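Talk notes - clearing out a small office, Monday session, 8 min slot

Say hi. Thank Bereket Abera for the slot. Ask who moved desks this year - hands up.

Start with the Clevberg move. One small office, 700 items on the first list, most of it paper. List was useless. Threw it out, started with the desk.

Rule one: desk first, walls last. People want to start with shelves because it feels bigger. Don't. You need a clear top to sort on.
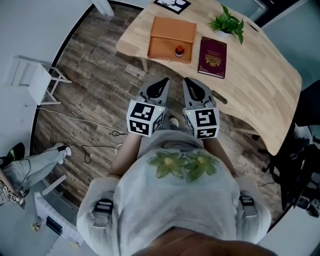

Sort by "would I look for it on day one". Magdalini's question (Magdalini Christodoulou, did the Moges office before us) and I still use it. Pens yes, old manuals no. One open box on the desk at a time, never two. Small stuff goes in low, like the jar with the orange-brown lid - label on, so you know what you've got at the other end. Hardcovers flat at the bottom of thier own box if you have more than a few. Plants go last, by hand, in the car. Framed things too, wrapped in a towel.

Cable hole in the desk - mention this! Pull every cable back through BEFORE anyone lifts. We forgot at Moges, lost 2 chargers.

Pause, water.

Next bit - the room itself. Everyone measures the floor. Measure up as well. Pipes along the ceiling, pipes down the wall, all of it decides where a tall cabinet can stand.
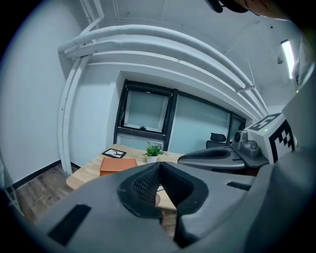
And write the heights down on paper, on the plan, not in your phone. Our tall cabinet went in against the wrong wall and came out again the same afternoon. 51 minutes for one cabinet. Get the laugh, move on.

White walls - scuffs show. Blanket over the desk corners, someone at each end, go slow at the door.

If time: the Drikuvlow labels story. Short version only!! Skip if Bereket is looking at his watch.

Questions. Somebody will ask about crates vs cardboard. Cardboard is fine for one office, crates for a whole floor. Handout is by the door, spare copies in my bag.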